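Vurndale corn cell back up after gripper strip-down

The small robot arm that sorts produce behind clear panels at Vurndale is running again after a fortnight off, with new finger pads, a reset gripper and a cable run that took two goes to get right.

Trouble started in March. The arm, one of the bench units set up by local outfit Fultutar, began losing its hold on longer items near the end of each cycle. Corn mostly. Carrots were fine, onions were fine. Corn would go up straight and come down crooked, and every so often an ear landed nowhere near where it was meant to.

First guess was software. Wrong guess. A day went on the grip settings with no change, then someone ran a thumbnail down the inside of the fingers and found the pads had gone smooth on one side. The fingers had been closing a touch out of line for weeks and wearing themselves down unevenly.

Pads came off, both of them. So did the fingers, once it was clear the screws behind were not all at the same tension. Fultutar's notes call for the bolts to be checked every 300 cycles. The log had a gap in it. Nobody is pointing fingers, but the checklist is now taped to the bench where the laptop sits.

Replacement pads came from Skandano, a softer grade than the originals. Cost was $37 for the pair, with freight on top. The old ones have been kept in a labelled bag in case the supplier wants a look at the wear.

Refitting was the easy bit. Setting the zero was not. The gripper has to be closed fully, told that is closed, opened, closed again, and the reading compared. It took 8 tries before the figures settled. After that the height had to be redone too, as the new pads sit slightly differently and the arm was coming down lower then it should over the tabletop. 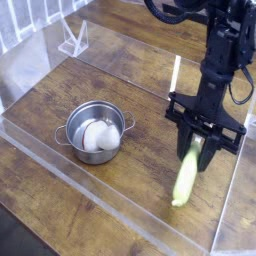

The arm at Vurndale with an ear of corn in its gripper, beside the steel pot.

Then the cables. The arm's wiring had been tied down too tight at some stage, probably during the last move, and was tugging at full reach. It has been let out so there is slack at the wrist. First attempt left too much and the loop brushed the side panel on the way round. Second attempt was better. Ties are now hand-tight only, and the wrist is to be swung through its whole range by hand, power off, before anyone signs off on it.

The clear walls got a going over while everything was apart. Panels wiped with a damp microfibre cloth and nothing else, as spray cleaner had started to haze a spare sheet in the storeroom. Brackets checked, one re-seated.

Corn is staying on as the test piece. It is long, it tapers, and it tips if it is gripped off-centre, so a fault shows up early. The run sheet asks for 100 lifts at low speed before the cell goes back to its normal programme, with a stop at the half-way mark to feel the gripper body for heat and look over the pads. Any slip gets written down along with the angle of the piece. Two slips in a row and the run starts over.

Ranjbar, which has a matching unit at its own workshop, has asked for the settings and will swap to the softer pads at its next service. Its arm has shown the same lean on long items, though not as badly.

Still to be sorted: a spare set of fingers, on back order, and a proper cover for the emergency stop, which keeps getting bumped by people reaching for the kettle. A price for the cover has been requested.

Fultutar says the bolt check will go from a paper log to a pop-up on the control screen, one that has to be cleared before the arm will move. Timing on that was not availible when this item was filed. Until then it's the hex key and the sheet on the bench, first thing each morning, before the arm is powered up.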